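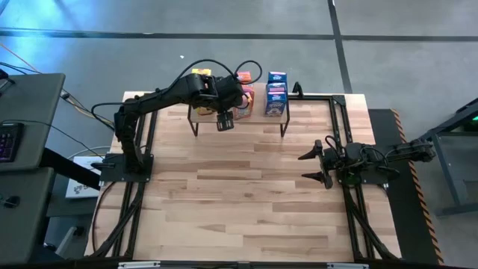
A small shelf at the back of a wooden table.

When I asked Hajar Younis how one learns to keep a village shop, she answered that one learns it by ordering too much yoghurt. She said this very seriously and then she went to serve a man who wanted stamps.

I came to Skellevthorpe in July, by the morning bus. The village has 371 inhabitants according to the board in the church porch, and one shop, which Hajar has run for 18 years. Before that she worked in the office of Radwan, a wholesaler of dried fruit and nuts, and she still speaks about her old job with respect. "At Radwan I knew the price of everything, but I did not know who ate it," she told me. "A sack of almonds went out and it was finished for me. In a shop, the same person comes back and tells you that the almonds were old."

We talked behind the counter, with many interruptions. I had prepared my questions in order and after ten minutes I put the paper away.

The first two years were difficult. Hajar had taken over the shop from a couple who closed every day between one and three, and she decided to stay open through these hours. Hardly anyone came. People had been trained, as she puts it, to be hungry at other times. In the third year she started to close for lunch again, and her evenings became busier when she moved the closing time to half past seven. "I thought I was giving them something. They had already arranged their lives and I was only sitting there with the lights on."

Her second lesson was about quantity. The wholesaler she uses now, Arnberg, does not send a van for a small order, and so she has to reach the minimum each time.
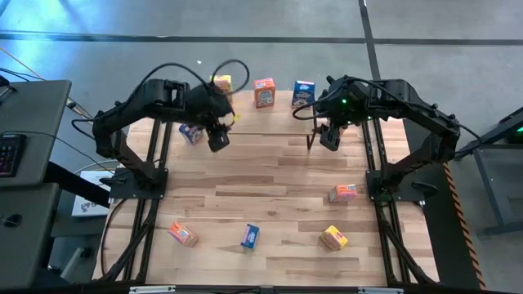

She used to fill up the difference with whatever was on offer, and then the storeroom was full of tinned peaches until the next spring. Now she fills it up with things that do not spoil and that are always needed in the end: rice, matches, washing powder, salt. She keeps the list in a school exercise book. I was allowed to look in it. There are crossings-out on each page, and beside some goods there is a name, which means that only this one person buys it.

I asked whether it makes sense to stock something for one customer. Hajar thought about it for a while. "For the money, no. But if she must go to town for her rye crackers, then she buys also her bread in town, and her butter. So I am selling the crackers to keep the butter."

I wrote this down twice, as I was afraid to lose it.

Breakfast goods are the part of the shop where opinions are the strongest. A customer will accept another kind of flour without a word, Hajar says, but not another kind of cereal. She once stopped ordering a muesli that sold badly and was asked about it in the street for months. Families are loyal to what the children eat, and the children grow up and stay loyal too.

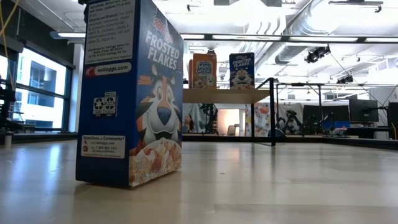
Eilidh Mackay thinks it is also a question of the hour. At seven in the morning, she told me from the other side of the counter, a person does not want to choose anything, and a shop should respect this. She would like the bread to be nearer to the door for the same reason. Hajar answered that the bread has been near to the door before, in winter, and that it was cold bread.

They have had this discussion more than once, I understood.

The book-keeping Hajar does after closing. For some years she has used Flonlow, a small program for shops which her nephew installed for her, but she does not let it make the orders. She tried it for one season. The program looked at the sales of the last 30 days and proposed almost no candles, and in November she had none when the electricity went off. So the computer counts, and she writes in the exercise book what she believes.

We spoke a little about credit as well. She gives it, but only until the end of the month, and she does not write the names where other people can read them. The highest sum she allows is £100. In all these years she has lost money this way very seldom, and she did not want to tell me how much.

Will somebody take the shop after her? Her daughter has said no, kindly. Hajar is not worried yet. She wants first to change the old freezer, which makes a noise, and to paint the window frames before the autumn. The colour is not decided. Eilidh Mackay is for green.

The shop opens at seven and is closed from one to three. The bus back goes at ten past four from the other side of the road.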